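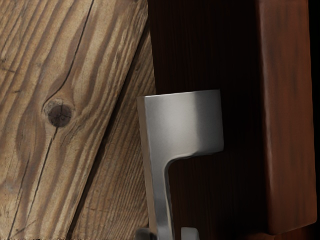

Kanbridge Reclaimed Timber - Frequently Asked Questions

Last revised April 2021

ORDERING AND STOCK

What do you sell?
Reclaimed softwood and hardwood boards, beams and sleepers, sold by the board or by the square metre. We also stock a small range of fixings, oils and waxes suited to old timber. We do not sell new timber, sheet material or firewood.

Are the sizes on the website exact?
No. Reclaimed boards are sold by nominal width and thickness. Unplaned stock may vary by up to 5 mm in width and 3 mm in thickness along the same board. If your job needs closer limits, order the planed grade, which is held to 1 mm in both directions.

Can I choose individual boards?
Yes, in the yard. Online orders are picked by our staff from the grade you select. Requests such as "mostly dark" or "long lengths preferred" can be typed in the notes box and will be followed where stock allows, but they do not form part of the order.

What is the minimum order?
One board for collection. For delivery the minimum is 3 square metres, or any single beam.

GRADES

What is the difference between Grade A, Grade B and Grade C?
Grade A boards have sound faces and square edges. Closed surface checks are allowed, provided they are no longer than the board is wide. Grade B allows longer surface checks, fixed knots of any size, nail holes and patches of wear. Grade C allows splits through the full thickness, loose knots and damaged edges, and is sold for cutting down.

What is a check, and is it the same as a split?
A check is a crack along the grain that does not pass through to the opposite face. It forms when the outside of a board dries faster than the inside. A split passes right through. Checks have little effect on wall cladding or shelving with short spans. Splits should be cut out, or glued and clamped before the board is used.

Will a check get bigger?
It may, if the board is moved to a much drier place than the one it was stored in. Most of the movement takes place in the first heating season. Let the boards settle in the room before fixing, and leave a gap at the skirting.

Should knots be sealed?
If you intend to paint, yes. Apply two thin coats of knotting solution and let each one dry fully. Under oil or wax, sealing is not needed. Very old knots seldom weep resin, but boards used near a stove or radiator can still do so.

Is any of the timber graded for strength?
Only beams listed as "structural". Each of these is inspected and stamped, and a copy of the report is sent with the invoice. Nothing else we sell should be used to carry a floor or roof.

MOISTURE AND STORAGE

How dry are the boards?
Kiln-dried stock leaves us at 10 to 12 per cent moisture content. Air-dried stock is usually between 16 and 20 per cent and is meant for sheds, fences and unheated buildings.

How should I store them before fitting?
Lay them flat on bearers at 400 mm centres, with thin sticks between each layer, in the room where they will be fitted. Allow two weeks for kiln-dried boards. Do not stand them against a wall, and do not wrap them in plastic.

Do you treat for woodworm?
All stock is kiln-heated or sprayed before sale - the method is printed on the ticket. Old flight holes will remain and are not a sign of live insects. Fresh pale dust below a board should be reported to us.

FINISHING

Do the boards need sanding?
For floors, yes. Start at 60 grit, then 80, then 120. For wall use, a stiff nylon brush is normally enough. Wire brushes leave fragments of steel which can stain oak and chestnut black.

Can old paint be lead-based?
Yes. Treat any painted board as if it contains lead until it has been tested. Do not dry sand it. We remove paint from planed stock but not from unplaned stock.

Which oil do you recommend?
We stock Belkadi hard oil for floors and Canditz wax for walls and furniture. Test either on an offcut first, as old surfaces take up finish unevenly. Worn areas often go darker than the rest.

Can I use water-based varnish?
You can, but it raises the grain. Sand lightly with 240 grit between the first and second coats.

DELIVERY AND COLLECTION

How much is delivery?
Up to 51 miles from the yard there is a flat charge, shown at the checkout. Beyond that, orders go by pallet carrier and are priced by weight. The carrier's limit is 373 kg per pallet; heavier orders are split.

What is the longest board you can send?
338 cm by pallet carrier. Longer pieces go on our own vehicle or can be collected.

Will the driver carry the boards inside?
No. Delivery is to the kerb.

RETURNS

Can I return unused boards?
Yes, within 30 days, if they are uncut and have been kept dry. Made-to-measure pieces and Grade C cannot be returned. The cost of return carriage is yours unless the goods were wrongly graded.

How do I query a grade?
Write to Junaid Dhanial at the yard office before cutting or fixing. Give the ticket number, the length of the fault and whether it shows on both faces.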